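Open day at Kandance, Gronodport
August 28, 2021

Quick post before I lose my notes. Went round the Kandance workshop with the Illmont evening class, 12 of us, train delayed both ways. Analyn Javier showed us round and answered everything, even the daft questions. She started with the arm downstairs (fenced off, very fast, no pictures allowed) then took us up to the room were they do the hand-held gripper work. Spoons and a shiny stand, mostly. A person does the job by hand with the grippers and the recordings go towards teaching a robot the same thing. They want 700 recordings of this one job, they had 570 when we came.

Three from upstairs.

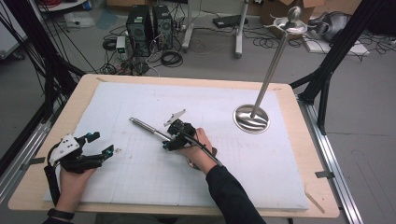
Both hands busy, a gripper in each. Stand on the right.

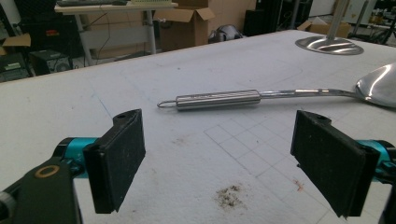
Close in on the handle side. Brass ring, blue joint, fuzzy black pads.

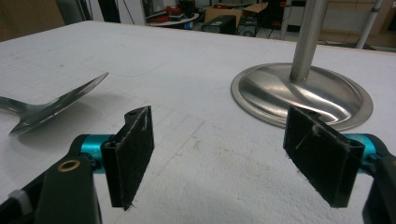 Spoon bowl this time, base of the stand over to the right.

Words and page: Rowena Abella, class secretary, Illmont evening class

Stand in all three and spoon in the last two, so if you were hoping for the big arm, sorry. Analyn says the pads wear out and get changed alot. Tea was good. Next trip is Layug in September, 5 places left, tell me soon if you want one as I have to book the minibus.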